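Consumer Devices, Spring Term
Handout 2: How to read a spec sheet without being sold a tablet
Instructor: Ilse Wiegand
Tuesday, January 21, 2020

Bring this sheet to lab. Last term half the section left it on the bus and then asked me what nits were.

1. What a spec sheet is for

A spec sheet is an advertisement with units. The numbers on it are usually true. Somebody in marketing picked which numbers you get, though, and what you should be looking for is the row that isn't there. If a tablet's sheet gives you the processor, the memory, the camera and the color of the power button but no screen brightness, assume the screen is dim.

2. Screens

Resolution is how many pixels there are. Density is how tightly they're packed, and it's the one your eyes care about. A big panel with a modest resolution looks like a screen door. Work out density yourself: diagonal in pixels divided by diagonal in inches. Pythagoras, sorry.

Brightness is in nits. The Vollik we'll pass around in lab manages 50 on its lowest setting, fine in bed, and 40 percent of the slider gets you nowhere near double that. Sliders are rarely linear. Plot it if you don't believe me. (You'll be plotting it anyway, see exercise 2.)

Contrast ratio: ignore anything with the word "dynamic" in front of it. 1000:1 measured in a dark room is a respectable number for an LCD. A million to one is a number from a brochure.

3. Processors

Clock speed compares well inside one chip family and badly outside it. Four cores at a low clock may beat two at a high one, or may sit there with three of them asleep while your browser waits on the fourth. Core counts sell tablets all the same, in the way that blade counts sell razors.

Watch for "up to." A chip that runs up to a given speed does so until it gets warm, and a tablet has no fan. The Flamadero review in your reader ran the same benchmark over and over and the score sagged badly by the end. The reviewer blamed the benchmark. Read the comments under it, where Gunther Wendt, who taught this course before me, gets the explanation right and is rude about it.

4. Batteries

Capacity in mAh is meaningless across different voltages. Convert to watt-hours: mAh times volts, divided by 1000. Do this every time. A 2000 mAh power bank at cell voltage doesn't deliver 2000 mAh at USB voltage, and the missing part was never stolen, whatever the one-star reviews say. 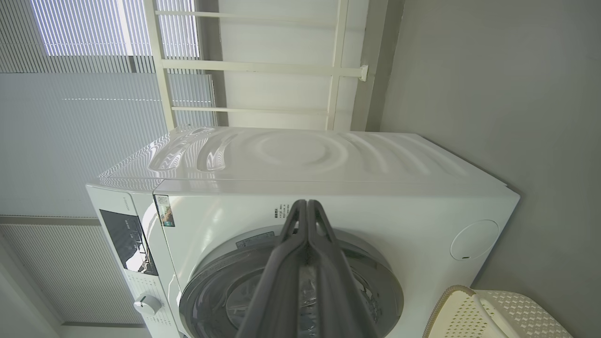 Hours of use are quoted as "mixed use," a phrase with no legal or moral content. Reinholz at least prints its test conditions in a footnote: Wi-Fi on, brightness fixed, one looping video. Kitside prints a picture of a smiling family.

5. Storage and memory

Still confused with each other every October, when the fall section turns in its first write-up. Memory is the desk, storage is the filing cabinet. The advertised storage figure includes the operating system and a golf game you can't delete. Check whether there's a card slot and whether apps will run from the card. Those are two separate questions and the sheet answers one.

6. Exercises for next week

Exercise 1. Take any two tablet sheets from the reader. List the rows that appear on one and not the other. Guess why, in a sentence each.

Exercise 2. Measure brightness at five slider positions on the lab Vollik. Turn auto-brightness off first. Label your axes.

Exercise 3. Convert every battery in your bag to watt-hours. Show the voltage you used and where you found it. "The internet" is not where you found it.

Write-ups on paper, stapled. A folded corner is not a staple.

Reading: reader, chapters 2 and 3. Skip the section on styluses.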